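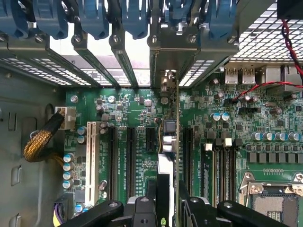
Slide 1. Gripper over an open tower, blue latches along the top.

Leave slide up while people sit down. Don't start talking over the door.

Title: Buying the second cell – what goes in the budget besides the arm

Hello, thanks. Theresia Kälin, I do equipment planning for Norevton. We take apart office computers, test the parts, sell what's good, the rest goes to metals. Not a robot company. I buy robots. Say that early, half the room sells them.

Point at slide. Look at the job before looking at any price list. Blue plastic latches over the card slots. Small silver screws on the slot covers. Wires running over the board every which way, red and black, yellow and black. Board sits deep in the case, metal walls next to it. Fingers have to get down in there and come back out without dragging a cable along.

Ask: who has had a quote for a cell where the vendor never asked to see the actual part? (wait for hands)

Slide 2 – the first quote

Gashi quoted us for the first cell. Arm, gripper, controller, stand, fence. Nice clean quote, one page. We signed in July. Arm was 32 percent of what we had spent by the time the thing did paid work. Thirty-two! Where did the rest go, that's the talk.

Not Gashi's fault btw – say this, they may be in the room. They quoted what we asked for. We asked for an arm.

Slide 3 – the rest of the money

Go fast, list is on the slide, don't read it out. Stop on these:

Fixtures. Towers come in all widths. Our clamp table was designed for the first pallet we happened to have. Second pallet, didn't fit. Redid it. Then redid it again for the short cases. Budget fixtures as a yearly line, not a one-time line.

Fingers. The ones that came with the gripper were fine for boxes. A latch with a hook on it is another matter. We had finger tips cut by Borkus, a machine shop across the road from us, and we still order from them. Tips wear. They bend. Somebody drives them into the side of a case. Set of spares on the shelf from day one.

Screwdriver tool. Separate quote, seperate mounting plate, separate cable. Forgot it entirely. Ask if the tool change is by hand or automatic and who pays for the wait.

Lighting. Look at slide 1 again (go back) – white light coming through the gaps between the slot covers, then grey metal, then green board. Camera has to cope with all that. We spent on lamps, then on shades for the lamps. Put a number in even if it's a guess.

Compressed air – skip if short on time.

Floor. Our building has a slope toward the drain. Stand needed shimming. Cheap but took a week to find out.

Slide 4 – people time

This was the big one, bigger than fixtures. Two of our best bench people pulled off the bench to teach the cell what a latch is. Their output that quarter went down and it wasn't in anyone's budget, so it looked like a bad quarter for them. Unfair. Put their hours under the project.

Also training. Vendor course is two days, covers the pendant and safety. Doesn't cover your product. Plan on your own people writing the second half.

(Story about the night shift and the e-stop, only if the room is awake.)

Slide 5 – picking the tasks

We wanted it to do everything. Cards, memory, CPU, power connectors, drives. Wrote that in the spec. Vendors all said yes, naturally.

What I'd do now – stand at the bench with a stopwatch and a stack of sheets. Write down each step: open side panel, release latch, lift card, unplug power lead, release memory and so on. For each one, how long, how often does it go wrong, what does it cost when it does. CPU socket: short job, bent pins are costly, a person does it well. Leave it. Cables in sleeves: floppy, never in the same place twice. Leave it for now. Latches and cards: same motion over and over, hard on the thumbs. Start there.

We ended up with a cell that does one narrow stretch of the work and hands over to a person. Pays better than the do-everything version would have. My opinion, argue with me after.

Slide 6 – the acceptance test

Please please write your own. Vendor demo was done on one tower, same model, side panel already off. Worked great.

Ours for cell two: 200 towers, mixed, straight off the pallet, we choose the pallet. Dirty ones too. Vendor doesn't see them ahead of time. Count clean releases, broken latches, damaged slots, stops where a person had to step in. Agree on what counts as a stop before the test – we lost an afternoon on that arguement.

Final payment tied to the test. Kirthorpe pushed back, then agreed. Others walked away, fine, useful to know.

Slide 7 – volume

Finance will ask at what volume it pays. Ours: below 26 towers a shift the cell sits waiting and you're paying for furniture. Above up to 50 it needs a feeder, and the feeder is a whole other purchase. Know both ends before you sign. Your numbers will differ – SAY THIS, last time someone wrote ours down and put them in their own plan.

And the supply isn't steady. A bank clears out a building and you drown, then nothing for weeks. Model the slow month.

Slide 8 – rent or buy

Rented the gripper for the trial, bought the arm. Would do the reverse now. Arm is standard, easy to rent, easy to send back. Fingers and fixtures are yours whatever happens, so own that side.

Lease: read the part on modifications. Ours said no drilling. We'd already drilled.

Service contract – ask response time in hours, ask where the spare parts sit. "Europe" is not an answer when you are in Ohio.

Slide 9 – the sheet

Handout is one page, by the door. Lines I'd have liked to have the first time:
Arm and controller
Gripper, spare fingers
Screw tool
Fixtures, year one and every year after
Lamps, camera, mounts
Floor, power, air
Our people's hours
Scrap made while learning
Acceptance test, both sides
Service, spares
Taking it all out again if it doesn't work

Last line gets laughs. Wait for it, then say we put real money there and finance liked us more for it.

Questions

Likely ones: safety fence or no fence (we have a fence, the screwdriver decided that). Which vendor for cell two (Kirthorpe, not signed yet, don't go into price). Can it do laptops (no. Glue.)

If no questions go back to slide 1 and ask what they'd automate first on that board.

Room must be cleared by 3:30, next speaker needs the adapter – give it back this time.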